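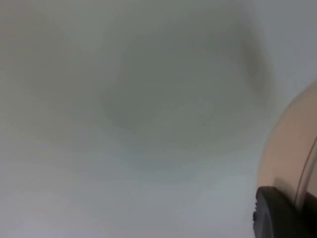 3.2 Surface finish and the legibility of contact shadows

Work surfaces in small domestic kitchens are usually selected for cleanability and cost, and their optical behavior receives little attention in the planning literature. In the present study the surface was treated as part of the lighting installation. A pale, matte finish returns a large share of the incident light at low angles and fills in the shadows of objects placed on or held above it. The effect is easiest to see at close range, where shading can lose its outline altogether: in Figure 3 the dark area in the upper middle has a rounded, lobed outline with no crisp edge, and is darkest along a curved band on its right side, while the surface below it rises to an almost bluish off-white. Neither seam nor grain is resolved at this focus.

Figure 3. Soft dark area over a pale grey surface, viewed out of focus. The upper and left portions are slightly warmer in tone than the lower half.

Measurements were made in the two test kitchens at Gredavness, both fitted with the same wall units and the same under-cabinet strip supplied by Cetanport. The strip was set to a nominal color temperature of 3000 K for all trials. Daylight was excluded with blinds. Horizontal illuminance at the center of the work surface was 678 lx with the ceiling fitting and the strip both on, and 249 lx with the ceiling fitting alone. Readings were repeated in January, after the lamps had been replaced, and the second set was used throughout. The last calibration check of the meter is dated 9 May 2013.

Shadow width was defined as the horizontal distance over which luminance rose from 10 to 90 percent of the difference between the darkest point of the shadow and the adjacent open surface. The test object was a plain white cup held by a clamp at a fixed height. A total of 178 profiles were retained after exclusion of those in which a second shadow, produced by the ceiling fitting, overlapped the first. Overlap was most frequent near the back wall. It was also common beside the sink, where the strip ends short of the cabinet, and no correction was attempted for that position.

Profiles taken on the pale matte surface were wider than those taken on the dark polished surface under the same lighting. The difference persisted with the ceiling fitting off, although the profiles were then noisier and the open-surface reference was harder to fix. On the polished surface a mirror image of the strip fell within the measuring line at low viewing angles, and these profiles were taken again from a steeper position. The procedure follows that of Ševčík, except that the reference point was moved toward the front edge.

The practical consequence for food preparation is limited but worth recording. Users judge the height of a hand or utensil above the surface partly from the separation between the object and its shadow. Where the shadow boundary is wide, that separation is poorly defined, and a higher illuminance does not by itself restore it. The Hudance planning guide specifies a minimum illuminance for the preparation zone and gives no value for surface reflectance or for the apparent size of the source. Section 3.3 considers whether a narrower strip, mounted closer to the front of the cabinet, would reduce shadow width without adding glare for a seated user.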